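8th September
By Górecki

Grippers! Which one grabs best?

Robots don't have hands. Well, some do, sort of. Most have a gripper, and a gripper is just the bit on the end that grabs stuff. Two fingers, usually. They squeeze together, they open up. That's it. Sounds easy. Isn't.

Try this right now. Put on thick mittens. Pick up a grape. Now a coin. Now a sock. The grape squishes, the coin slides off, the sock is fine. Robots have that same trouble every single day, so people who build them have to test a lot of fingers before they pick a set.

We tested 2 kinds. The first is called the Troner. Hard plastic fingers, flat, no pads at all. The second is the Collance. Same sort of fingers but with a grippy pad stuck on the inside of each one. Think of the bottom of your sneakers.

How do you make it a fair test? Change one thing only. Same objects, same table, same person squeezing. If you swap the fingers AND the objects, you won't know which one made the diffrence.

We used 22 objects. A spoon, a bath sponge, an egg (boiled, we're not silly), a marble, a toy car, a pencil, lots more. Each one got 4 tries with each gripper. Lift it, count to five, put it down. Dropped it? Write that down too. Drops are useful. A drop tells you what to fix.

The Troner was good with blocky things. Toy car, no problem. Marble, terrible. Off it went, under the fridge. The Collance held the marble but was fussy about the sponge, it kept sticking when we opened the fingers.

Why do pads help? Friction. That's the rubbing force that stops things sliding past each other. Rub your hands together, feel them drag and get warm? Friction. Soft pads also squash a little bit, so more of the pad touches the object. More touching, better hold. 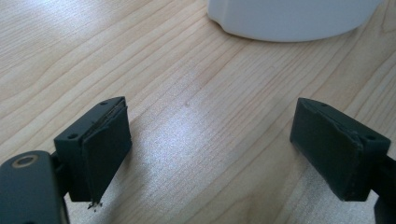 But pads wear out. Edges lift, bits fray, and a pad that's coming loose can fold over just when you need it. So you check them before every round. Look at both sides, left and right don't always wear the same. If one pad is rough and the other one is neat, your test isn't fair any more. Stick on a new pair and start that object again.

Shape matters as well. Flat fingers like flat sides. Round things only touch a flat finger in a small spot, and thats where the slipping starts. Some fingers are curved for this, we'll try those in our next Bostmont test.

Your turn. Two rulers, a rubber band round the middle, an eraser wedged between them near the band. Now you've got a gripper. Try it bare, then wrap tape on the tips with the sticky side in. Then try a balloon skin. Make a chart. Ask a grown up before you borrow the eggs.

2269 shares

RELATED
How does a robot know it dropped something?
Why robot arms have elbows
Make a paper claw
Wheels or legs? The Bostmont race, from May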